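How to check and clean small printed parts before you fit them
By Gorazd Delić
March

When I started with printed parts I took them from the printer and put a screw in straight away. Many of them cracked. Now I have a slower routine, which takes about 20 minutes, and I would like to share it with beginners.

First, choose your table. I prefer one with a plain top and nothing else on it except the parts. Put them well apart, so you can turn each one without knocking its neighbour. My usual pair for teaching is a black flange with two mounting holes and a white rounded block with a large round hole.

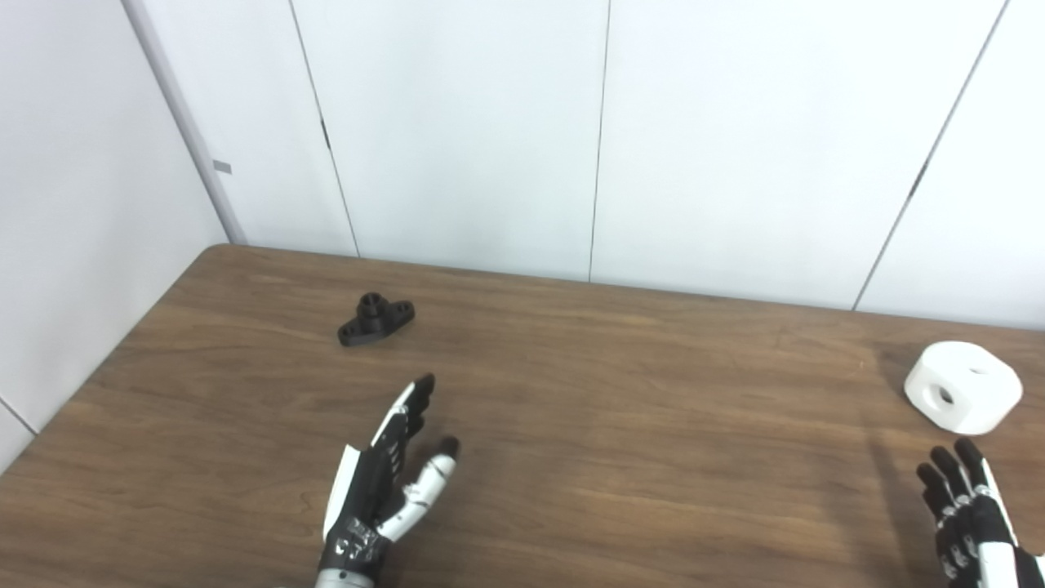

Start with the flange, as it is the thinner part. Look through each mounting hole against a light background. If you see small hairs of plastic, remove them with a hand reamer, turning slowly and always in the same direction. Please do not use a power drill for this, it will grab the edge and melt it. After that, do the centre bore in the same way, but stop often and try the shaft.

Next, check if the flange is flat. Press one lobe down with a finger and listen. A flat part is silent, a warped part makes a small click. A little warp can be sanded away with 240 paper laid on the table, grain side up - move the part and keep the paper still.

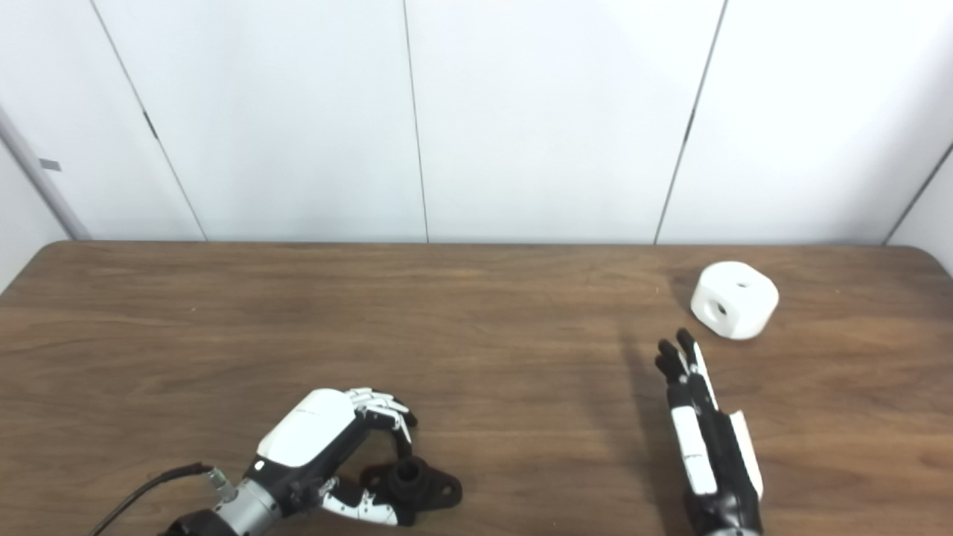 Before you go to the block, wipe the table with a damp cloth and let it dry. Dust from black plastic marks a white part very easily, and it is hard to get out of a matte surface. My colleague Danica Krasniqi washes her hands at this point as well, and I have learned to do the same.

The block needs more patience. Hold it from both sides, low down, and turn it so the large hole faces up. Feel along the rounded edges for any ridge where the layers join.
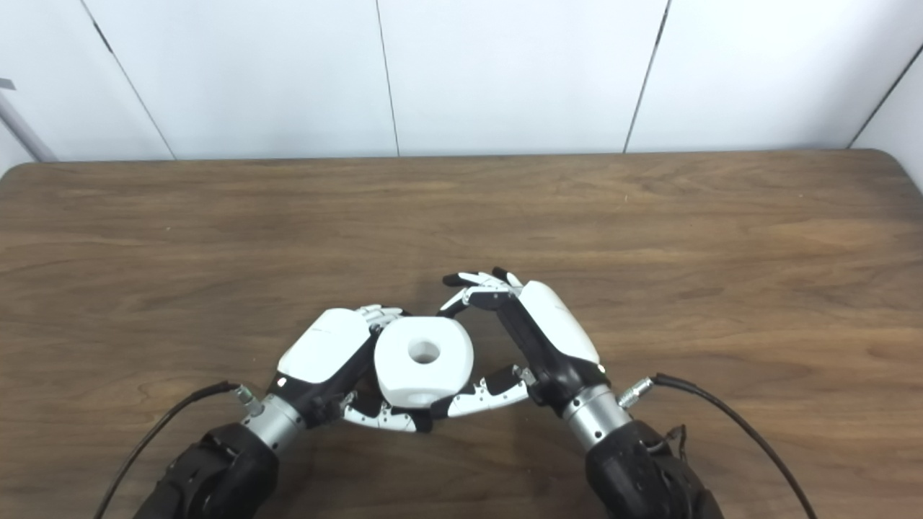 If you find a ridge, scrape it lightly with the back of a knife, away from yourself. Then clean inside the hole with a dry brush. Do not blow into it, the dust will come back to your eyes.

Last, write the date on a piece of masking tape and keep it with the part. Leave sanded parts overnight before you paint them.

Related
Storing filament in a humid garage
Which glue for grey resin? - Todor Trajkovski
Workshop notes from Hudia
Choosing a hand reamer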